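kirsten_t
Rekach have signed Gauthier on a one-year deal and I'm chuffed! 100 games at this level, still quick, and we've had no left winger since August.

halima_ok
Quick yes, but he can't defend. Prullow let him go for a reason.

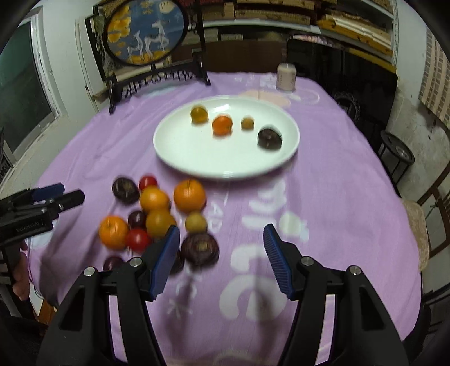 kirsten_t
They let everyone go, they were skint. Give him ten games before you start moaning.

puckbehindnet
With Halima on this one. I'd have kept the Dai lad and saved the wages. Still going to the opener though, face-off's 7.15.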